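Nivness Tabletop Set
README, release 3

Overview

Nivness is a collection of short recordings of people handling ordinary household things at a table. It covers wiping, folding, putting down, picking up, moving from one side of the table to the other, and the small pauses in between. The set was put together for people who study how everyday objects end up where they do on a shared surface, and for anyone who needs labeled examples of soft and rigid items lying close together.

The release holds 300 recordings. The longest is 90 seconds. Each recording has one person, one table and one written task line. There is no audio.

Maintainer: Beatrice Mwaipopo
Previous name: Suvolska Table Set (releases 1 and 2)

What changed in release 3

Object labels were rewritten. Releases 1 and 2 used a single label, "cleaning item", for sponges, cloths, brushes and paper towels. These are now separate labels. Old label files will not load with the new index.

Surface labels were added. Every object now has a field saying what it rests on: bare table, table covering, another object, or hand.

Recordings with no readable task line were removed. Their numbers have not been reused, so gaps in the numbering are expected.

The folder named "extras" is gone. Anything still useful in it was moved to the main folder.

Folder layout

recordings/ holds the clips, one per file.
labels/ holds one text file per clip, same number as the clip.
stills/ holds one still per clip, taken near the middle.
tasks.txt lists the task lines.
objects.txt lists the object labels with short definitions.
surfaces.txt lists the surface labels.
CHANGES.txt is the full change list. The section above is a summary.

Tables and coverings

Three kinds of setting appear: bare table, fully covered table, and partly covered table. The partly covered setting was kept on purpose. A cloth that stops partway across a table gives two surfaces with different friction and color in the same recording, and the border between them is where most labeling disagreements came from in release 2.

The rule is now as follows. An object belongs to the surface that carries most of its footprint. If the split is too close to call, the label is "border" and the object is left out of the per-surface totals. Folds and wrinkles in the covering are not objects. A covering that hangs over the side of the table is labeled once, as a covering, and the hanging part is not labeled separately.

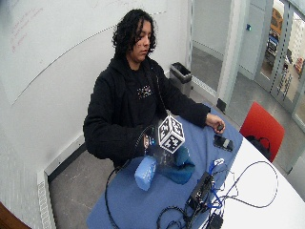
Soft items need more care than rigid ones. A sponge keeps its outline and can be given an angle. A cloth that has been dropped or pushed together has no useful angle, so the angle field is set to "none" and the shape field is set to one of: flat, folded, crumpled, hanging. A cloth that is half folded and half crumpled is labeled crumpled.

Blue on blue is common in this set and was the main source of missed objects in the first labeling pass. Sponges and cloths in light blue or teal on a blue covering were checked a second time by a different labeler. Corrections from that pass are already merged.

Object labels

The full list is in objects.txt. Notes on the labels that get asked about most:

sponge – any block-shaped sponge, any color, with or without a scouring side.
cloth – any loose fabric item smaller than the table covering. Dish towels are included. Clothing being worn is not.
covering – fabric or plastic sheet laid on the table as a surface.
phone – a phone lying on the table or held. Screen contents are never labeled. Orientation is face up, face down or unclear.
clear plastic – transparent rigid items. Use this when the material is plain but the purpose is not. Do not guess a purpose.
cable – any cord, bundled or loose. A tangle is one label unless separate cords can be followed from end to end.
small dark item – held or resting items too small or too hidden by fingers to name. This label is allowed and preferred over a wrong name.

Hands

Left and right are given from the point of view of the seated person, and this differs from release 1, where they were given from the viewer's side. Each hand has a state: empty, holding, touching, resting, out of view. "Holding" needs fingers closed on the object. "Touching" is everything lighter than that.

Two hands may hold the same object. In that case both entries carry the same object number.

Task lines

Task lines are short and written in the imperative: fold the cloth, move the sponge, wipe the bare part of the table. They describe what the person was asked to do. They do not state whether the task was finished. Completion has its own field in the label file, filled in from the whole clip. Stills should not be used to judge completion.

Known problems

Clear plastic is under-labeled. Its edges are often the only part that shows, and outlines drawn around it run small.

Some cables leave the picture and come back. These were labeled as two cables in most files and as one in a few. We have not gone back to fix this.

The color field uses the labeler's own words. Expect "teal", "blue-green" and "green-blue" for the same cloth. A merge table by Mansour is planned but is not in this release.

Label files written in February may have Windows line endings. The loader handles them, but a plain text comparison will show every line as changed.

Download size

The full archive is over 700 MB. The labels alone are small and can be fetched separately. Please take only the labels if you are checking numbers.

Use and credit

Recordings may be used for research and teaching. Do not try to identify the people in them, and do not publish close crops of faces. Cropping to the tabletop is fine and is what most users need.

Credit the set as "Nivness Tabletop Set, release 3, Endach". If you used release 1 or 2, credit it under the Suvolska name and give the release number – the counts differ and results are not comparable across the rename.

Reporting errors

Send the clip number, the field name, the current value and the value you think is right. One error per line. Reports without a clip number cannot be acted on. Corrections are collected and go out with the next release, and label files are not edited in place between releases.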